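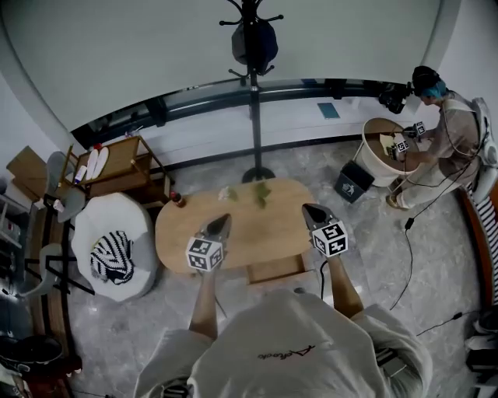
Print
E-mail

Laiba Hayat has heard the promise before. Loststead's landlords say the new water meters will cut bills for anyone who is careful, and she would like to see one bill that proves it.

"Mine went up in January," she says. "I was away for 2 weeks of it. Who was I being careful for?"

Hayat rents on the fifth floor at Viller Court, where 1,342 apartments were switched from a flat fee to metered billing. She has read the leaflet – she keeps it in a folder with her bills – and she isn't impressed. It says "most households" will save. It doesn't say how many, or how much.

Naveed Ghumman manages the building and defends the change. "People waste less when they pay for what they use," he says. Asked for the building's total use before and after, he says the figures are "being looked at."

Hayat laughs at that. She asked for the same figures by letter and got another leaflet.

Would she go back to the flat fee? "I didn't like that either," she says. "But I knew what it was."

June 2025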